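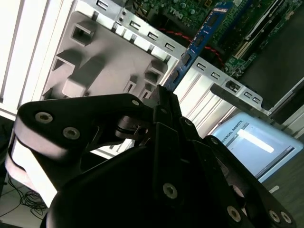
Can I carry on after the arm stops halfway into a PC case? Leave it stopped, keep your hands out of the case and find out what it caught on first.

I learnt that in February, on the Wolde job. The arm pushed a memory module in crooked, faulted, and I cheerfully pressed resume. It pushed again! One dead module, and a morning gone. 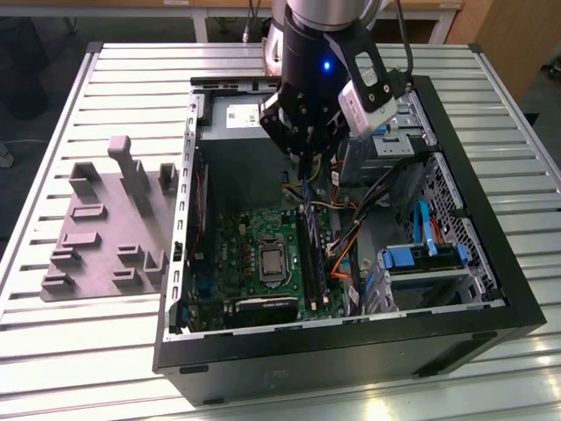
Before you reach in

Hit the stop button on the pendant, then wait. I unplug the PC as well – obvious, but I've forgotten. Look for cables lying across the slots, and move those before you touch the gripper.

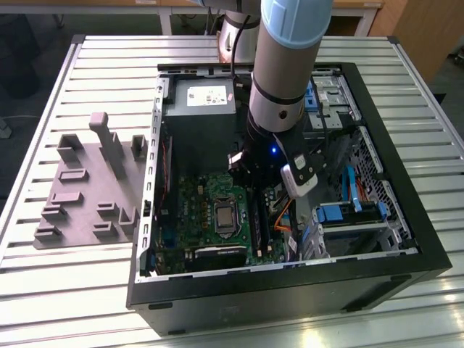

What if the fingers are still holding the part? Support the part with one hand, then open the gripper slowly from the pendant, well away from the joints.

Afterwards I run the program at its slowest speed and check both memory clips. My Fisis log says fault 818, and I write down where the arm was too.

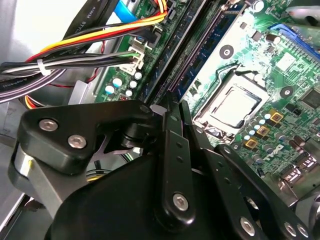
Rurine wrote in to say that tying back the power leads cured most of her stoppages, and that she now does it before every run.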